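From: Wumpini Sulemana
To: trusham-robotics list
Subject: Re: [trusham-robotics] Cable task: where are we, and what do we need?

Hi all,

Replies to Demetrio's questions are under each one. I've trimmed the bits about the room booking as that got sorted in the other thread.

Demetrio Casado wrote:
> I missed the last two build nights so I'm behind. Are we still doing
> the network cable task for the Brultia entry, or did we go back to
> sorting blocks? I'd like to know before I spend more time on the
> wrist mount.

Still the cable. We talked about going back to the blocks and most people didn't want to. The entry form has gone in with the cable task on it and I don't think we can change it now without losing our slot. Please keep going with the wrist mount.

For anyone who joined this term: the task is to pick up a patch cable from a table, bring one end to a switch in a rack, and plug it into the port the judges name. The cable can be lying any way they like. We get 2 tries per round and the better one counts.

> What are we practising on? Last I saw it was a bit of timber with a
> socket screwed to it.

We have a proper rack now. It's a small open frame with a Netgear switch at the top, a Dell server under it and an empty tray below that. It stands on the floor next to the table. 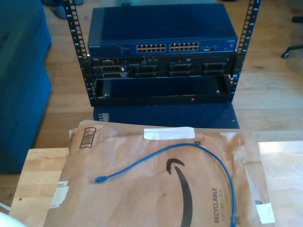

Practice setup: rack, switch and the blue patch cable on its mailer.

The switch has 24 ports in the main blocks, in two rows. So far we have only trained on the left block. The top row is going better than the bottom row, and I think that's mostly the angle we come in at. If the new wrist mount gives us a bit more tilt, that should help, so could you send me the measurements before you print it? I'd like to check it clears the top of the switch.

The cable goes on a brown paper mailer for most runs. The rules say the surface under the cable may be "plain or printed", and the one we use has big black lettering and a logo on it, so it does the job. Kpodo's detector was fine on the bare table and a lot worse on the mailer until we added more pictures with print behind the cable. Please leave it crumpled. Somebody flattened it under a book before one of the sessions and we had to crease it up again.

> How many demos do we have? And are they all usable?

We have 66 full runs saved, from picking up the cable to letting go of it at the port. I have watched 52 of them and those are good to train on. The other ones still need checking and I'd be glad of help with that. What to look for:

- the run starts with the arm at the home position
- the connector is held by the body and not by the clip
- the end of the cable is let go after it is in the port, and the arm backs straight out
- the port number in the file name matches the port in the video

The last one is where we've had the most trouble. Count ports from the left, odd numbers on top, the same way the labels on our sheet go. If the name is wrong, rename the file and put a line in the log. Don't delete anything.

Separate from the runs, there are 2,963 still pictures labelled for the connector. They are in the Brikar folder with the old block pictures, in their own subfolder. Don't mix the two sets when you train. The block ones were shot with the old lens and the colours are quite different.

> Do we have a spare cable? The clip on the grey one was broken.

The grey one has gone in the bin. We're using the blue one for everything at the moment. I'd like a second colour before we go, as the judges bring their own cable and the rules don't say what colour it will be. If you have a yellow or a red one at home, about the same thickness, please bring it along.

Things that still need a name next to them:

- checking the rest of the runs (I can do half)
- bottom row practice, at least a full evening of it
- writing the two-page description for the judges, due in December
- finding out if we can bring our own table or have to use theirs

Reply to the list if you can take one, so we don't end up with two people on the same thing. I'll have the room open from 5:30 pm for the next build night, and the arm should be warmed up and homed by 6. Please put your shoes by the door and keep the chairs back from the rack while the arm is moving.

Thanks,
Wumpini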